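News > Technology > Skurkstead

Print this article | E-mail this article

Skurkstead group compares finger pads in home kitchens

A small robotics group in Skurkstead has started a comparison of soft finger pads for hand-held grippers, and it is doing the work in ordinary kitchens instead of in its workshop. The trial began in April and will cover 23 homes in the town and in nearby Sukwood.

The group, which works under the name Zallitz, wants to know which pad holds thin and slippery utensils best. Each kitchen gets the same programme of 100 grasps with each pad. Spoons, ladles and spatulas are picked up from a soft surface, such as a padded stool, and then put back. Soft surfaces were chosen on purpose, as the fingers can press into them a little when they close on a flat handle.

The two-finger tool is carried by hand, and the recordings are later used to programme the arm. Pads are exchanged between sessions, and the group keeps a written record of every slip.

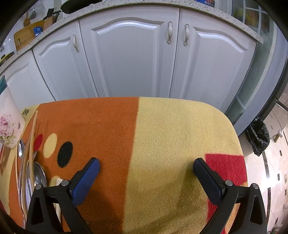
Normunds Tamošiūnaitė would have preferred a harder test, and told the group's open evening that a pad which manages a ladle on a cushion may still fail with the same ladle on wet steel. Arash Vahidi, who leads the trial, agreed with this remark - a second round with metal trays is planned for the autumn.

Early results are modest. In the first kitchens the thicker pads lost fewer spoons, but they were slower to settle on narrow wooden handles. Vahidi said that the difference was smaller than he had expected, and that the shape of the bracket behind the finger may matter as much as the rubber.

Households in Sukwood can still register for the trial. A visit takes nearly 2 hours, and the organisers ask only for a free corner of the kitchen and the utensils that are in normal use there.

Print this article | E-mail this article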